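Part-time newsletter assistant wanted, Betwood
2 min read
Print | E-mail

We at the Prakora recipe newsletter are looking for a friendly soul to help Inna Harasym with the letters our readers send in, which have been piling up very happily since February.

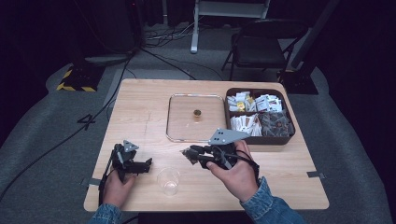 You'd sort them, answer the kind ones (and the cross ones, kindly!) and type up the best for print. We now mail to 1268 homes, so there is always plenty to do, and always a pot of tea going while you do it.
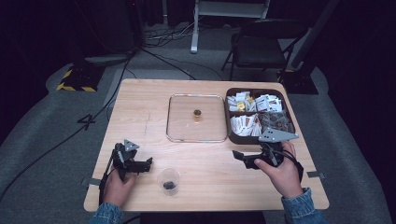

Issue 686

Hours are flexible, and you needn't have done this before. Please write to Larysa Horobets at the Betwood office by 18/08/2025 and tell her a little about what you like to cook.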